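Drumell Kitchen Help > Drinks > Layered drinks

Sunrise layers keep mixing. What am I doing wrong?
Posted by Hammad Orakzai, February 2025

I want to make a non-alcoholic sunrise for a family lunch, orange juice on top and red at the bottom. Mine comes out one flat orange colour every time. I put the grenadine in first, then the ice, then the juice. I have tried it in tumblers and in stemmed wine glasses. Is it the order, or do I need a thicker syrup?

Ekua Annan
Member, 653 posts

It's the order. Ice first, then juice, and the syrup last. Grenadine is heavier than juice and sinks by itself. If it's already in the glass when you pour the juice, the juice stirs it up.

Pour it slowly from low down and keep the stream thin. A bottle with a narrow neck is fine if you don't tip it far. 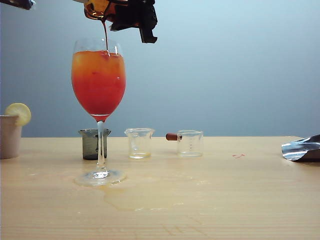 Pouring the syrup

Aim for one spot and stay there. You will get a few red streaks through the orange on the way down, and they settle or fade a bit if left alone. Don't stir and don't put a straw in until it's on the table. Stop when the bottom half is as dark as you want it. I use 5 ml for a small glass and more for a big wine glass.

Leave some room at the top as well. With a glass filled nearly to the rim you can't carry it far, and any slopping mixes the colours.

Measure the juice before you start. Little beakers with a spout are good for this, and I set them behind the glass so that my pouring hand is clear. 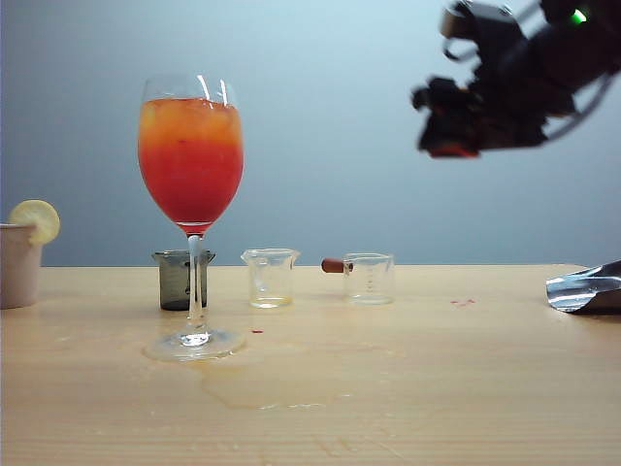
If you're doing several, fill all the glasses with ice and juice first and go along the row with the syrup at the end. A slice of lemon on the rim is enough for decoration. Cut the slices beforehand and keep them covered in the fridge.

Costigan

Agree with the above. Check the label too. The cheap "grenadine flavour" cordial I bought in November was thin and just turned everything pink. The proper stuff is sticky.

Orness

I use the back of a spoon. Works with any juice.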